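Nernside Midsummer Songs - read me first

I typed up these lyric sheets from the binders Svitlana Bilyk kept for our midsummer dance. There are 50 songs in the folder, one text file each, plus chords where I could work them out.

File names go by first line, all lowercase. Nine songs have two versions - the Grarevwood one ends in b. Illia Yatsenko is still fixing verse order in the drinking songs, so don't print those yet!

Spotted a typo? Tell me or Daryna. 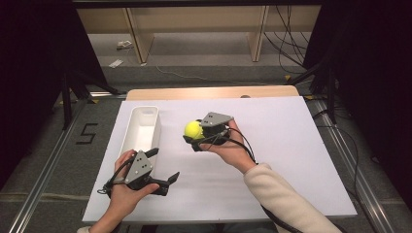 1 min read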